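**Handout 4: The simulated kitchen task**
Robot manipulation course, student project part
Teacher: Reshma Ngubane. Lab assistant: Wian Engelbrecht.
Version of 7/27/18

Please read this handout before you open the simulator. In the last class many of you started the program first and read afterwards, and then we lost much time with questions that are already answered in the text.

## 1. What you will do

Each group gets the same kitchen, which we call Sivside in the project files. Your group controls the arms in the simulator and records attempts at one short task. Later you will use these recordings to train a small policy. The policy is the subject of handout 5, so do not worry about it now.

You work in groups of two. One person controls, the other person watches the views and writes the log. After every 7 attempts you change places. Please do change also when one of you is clearly better at it. The grade is for the group, but in the oral exam I ask both of you.

## 2. The views

The simulator saves a view from the wrist and a view from above the counter. Students often look only at the view from above, as it is more comfortable for the eye. For large movements this is fine. For the last few centimeters it is not enough, and you should change to the wrist view before the fingers come near to any object. 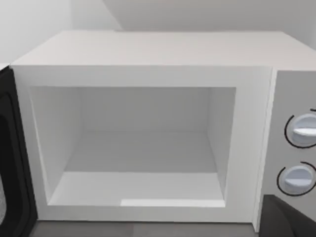 A wrist view moves together with the hand. When you turn the wrist, the whole kitchen seems to turn, and beginners then correct in the wrong direction. Practice this for some minutes without recording. Move the hand left, stop, look, move right, stop, look. It is boring but it helps.

Remember also the definition from lecture 2:

> The **camera frame** is the coordinate system fixed to the camera. The **base frame** is fixed to the foot of the robot. A command given in one of them must be transformed before it is used in the other.

In our software, called Elel, the commands from the controller are in the base frame. If you have the feeling that "the robot goes the wrong way", check first which view you are looking at.

## 3. Start and reset

1. Load the kitchen and wait until the objects have stopped moving.
2. Save one still from the overhead view before the first attempt.
3. Write the seed number in your log.
4. Bring both arms to the home position.
5. Begin the recording, and only then move.

To reset, use the reset command and not the undo key. Undo puts the objects back but it keeps the old joint speeds, and the next attempt begins with a small jump. Two groups had this problem last November and had to record everything again.
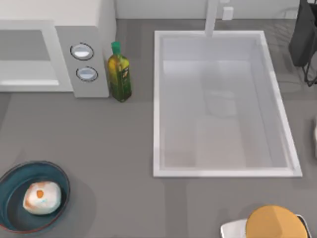
The seed decides where the loose objects are placed. With the same seed you must get the same layout. If you don't, then your version of the program is too old – ask Wian for the new one.

For the report, every group also runs seed 487. In this way we can compare the groups on equal conditions. The other seeds you may choose yourselves.

## 4. Planning the movement

Before you move, say aloud to your partner what you plan: which arm, which object, from which side, and where the elbow will be. The elbow is the part that most students forget.
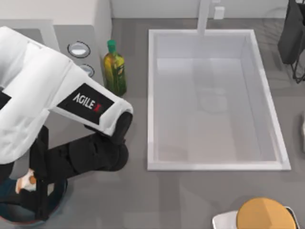

Collision checking in Elel is done with simple shapes around each link, and these shapes are a bit larger than the link itself. A movement can therefore be stopped although you still see a small gap. Take this into account when you plan a path for the whole arm. In the still, the arm with the white padded cover passes over part of the white appliance in the corner, and its wrist is close to the oil bottle beside the sink. In such a position I would want to know the path of the wrist before I think about the fingers. Ask yourself how the hand can go out again without touching the bottle, and write the answer in one sentence in your plan.

If the checker stops you, do not push the controller harder. Go back a little along the same path, lift, and try again. A stopped attempt is still data. Keep it and mark it as "stopped" in the log.

## 5. The log

For each attempt, please write:

- seed and attempt number
- who was controlling
- result (done, failed, stopped)
- one short remark, for example "approached too low"

Please do not write only "bad" as a remark. After a week you will not know what it meant.

## 6. What to hand in

Upload the recordings and the log to the Datar folder of your group. The written report has 4 pages at most, figures included. Last time one report had over 4 pages without the figures, and I stopped reading at the limit.

Questions about the software go to Wian Engelbrecht, questions about the theory to me. The computers in the Mathebula room have the program already installed.

R. Ngubane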